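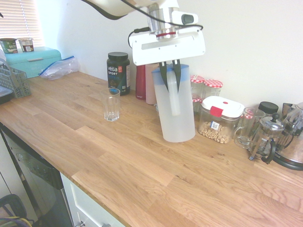

Shared Kitchen Counter at Conley House Reorganized After Storage Review

Residents of Conley House have a new layout for their ground-floor kitchen counter, the first change to the room's storage rules since the building was converted to shared housing. The arrangement took effect in August and applies to the long wooden countertop, the wall behind it and the two cupboards underneath.

The work was planned by Soudabeh Nouri, a kitchen planner with the local design office Stillik, at the request of the building's manager, Requena Housing. The budget was set at $450. Most of it went to containers, labels and a repair to one cupboard hinge. The countertop itself was sanded and oiled but not replaced.

Under the new rules, items used every day stay on the counter, against the wall, and everything else goes below. The items left out include a translucent white plastic pitcher with a blue rim, a glass French press, a stainless steel electric kettle on its base, and a turquoise bread bin at the window end. Dry goods that are opened daily, such as cereal, are kept in clear containers so that residents can check the level without taking off the lid. Jars with red-and-white gingham lids have a place in the same back row.

Nouri said the main fault in the old layout was depth. Items had been stored two and three rows deep, and residents had to move the front row to reach the back.

"The counter was long enough all along," she said. "People were filling it from the back wall forward when they had free length to the side. We measured what was being used at breakfast and gave each of those things a place along the wall. What was left over went into the cupboards."

The measuring was done over two weeks. Residents were asked to mark a sheet each time they took something from the counter or put something back. The sheets recorded 1,000 entries, and 70 percent of them were made before 10 a.m. The kettle had the most entries, followed by the bread bin and the pitcher. A stand mixer that had stood on the counter for more than a year had two entries, both by the same person, and was moved to the lower cupboard.

The kettle was assigned to the right end, with the French press beside it, so that hot water is poured at one end of the counter only. The bread bin went to the left side. Nouri's plan calls for the middle of the counter to be the filling and pouring area for cold drinks, which is the reason the pitcher is assigned there. Cups, bottles and tumblers may stand next to it during the day but are to be taken back to residents' rooms or put in the dishwasher by 9 p.m.

Personal food is the one point on which the residents did not agree. The first draft of the rules would have removed all of it from the counter, including protein powder, vitamins and instant coffee. Ataberk Karakaya, who has lived in the building for three years, objected in writing. He argued that a large tub does not fit upright on the cupboard shelves and would have to be laid on its side, with a risk of spills if the lid was not fully closed.

Gerardo Morelli, the manager for Requena Housing, measured the shelves and confirmed the problem. The final text allows each resident one personal container on the counter, provided it is closed, stands against the wall and is in use. A tub of Vega Sport protein powder is among the items kept there now.

"It was a fair objection," Morelli said. "The lower shelf is fixed. We could cut it out and set it lower, but then the pans don't fit. One container each is easier."

Labels are required only on food moved out of its original packaging. The rule asks for the name of the contents and the date of filling. A product label with a barcode may be left on a container if it does not hide the contents. Glass jars are to be wiped at the rim before closing, and anything with a loose lid goes in the cupboard.

The pitcher has its own short set of instructions, taped inside the left cupboard door. It is to be lifted by the handle, with a second hand under the base when full, and rinsed before it is refilled. Frosting on the plastic is not treated as a defect. It will be replaced if the rim cracks -- the previous one was kept in service for some months after that point, according to Morelli.

Assunta Testa, who cooks for the building's monthly dinner, asked for one addition. On dinner days the back row may be moved to the bread bin side to clear working space on the right, with the kettle unplugged and shifted last. Everything is returned to its place the same evening. Her request was accepted without changes.

The cost came in under budget. The remaining money has been set aside for a second shelf in the lower cupboard, supplied by Irov, a joinery shop that works with Requena Housing on its other buildings. Renzo Sala of Irov said the shelf would be built from the same wood as the existing one and mounted on adjustable pins, which would let it be lowered if taller containers are stored there later.

Nouri will repeat the tally in the same form once the shelf is in place. Items with no entries over the two weeks will be moved below. Residents who want to propose a change to the layout before then can leave a note with Morelli at the ground-floor office, open until 4 p.m.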